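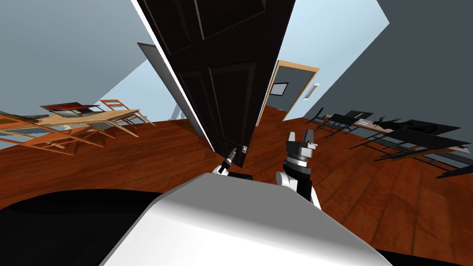
How many people do we need for a usability test of the booking form?

Four per round is enough for us, if we run a second round after the fixes.

Posted by wstepien
I would like to add to this from my side. I work on the site of Prirkier, we rent vans and small trucks. Last January we changed the search page. Before, the customer had to choose pick-up town, then vehicle class, then dates, always in this order. Now he can start with any of them. We tested with four customers and three of them got stuck in the same place, the calendar. I did not need more people to see that.

Posted by maja_k
Sorry, but I don't agree. Four persons will show you the big problems only. We did 14 sessions for Skiltton and the most expensive mistake came in session eleven: the lady believed that the deposit was the full price. With four we would miss it.

Posted by wstepien
Were the 14 all with the same version of the page?

Posted by maja_k
Yes, the same version. It was the wish of the client.

Posted by Marisol Ccori
Then you are comparing different things, I think. Wojciech is fixing between the rounds. For the same budget I would also prefer small rounds. But please recruit people who have rented something in the last year. My first group was friends of the office and they were too polite.

Posted by bozena.n
And what about a survey? We put one after the booking and received 300 answers. My manager at Lis now says that interviews are not necessary.

Posted by maja_k
A survey after the booking reaches only those who finished the booking. The ones who left did not answer you.

Posted by bozena.n
This is a good point, thank you. I will show it to him on Monday. Can I ask how long your sessions are?

Posted by wstepien
28 minutes was our longest one. I reserve 45 in the calendar.

Posted by maja_k
Mine are one hour, with the talk about prices at the end. I still say four is too few when money is on the page.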